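Ilwood Sets Equipment Plan for Robot Packing Cells

BEVTHORPE, April – Ilwood will add six robot packing cells at its Bevthorpe warehouse over the next two years, and the first two are already in the budget!

The company will lease before it buys. Vasić is supplying the arms, and Bandbridge will handle setup and service for three years.

"We priced spare parts, floor space and training before we picked a single arm, and I'm thrilled with where we landed," said Janka Štěpánek, who leads equipment planning. "Soft goods come first. Clothes never fold the same way twice, so that's where we want to spend our test time." 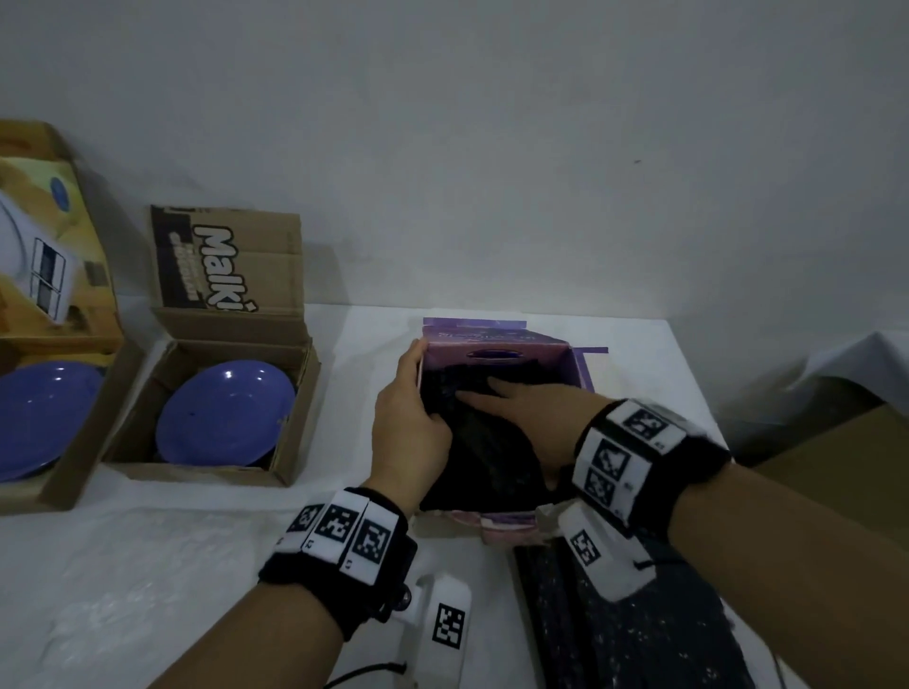 Packing a black garment into a purple box by hand.

Suppliers can ask Ilwood's planning office for the cell specs.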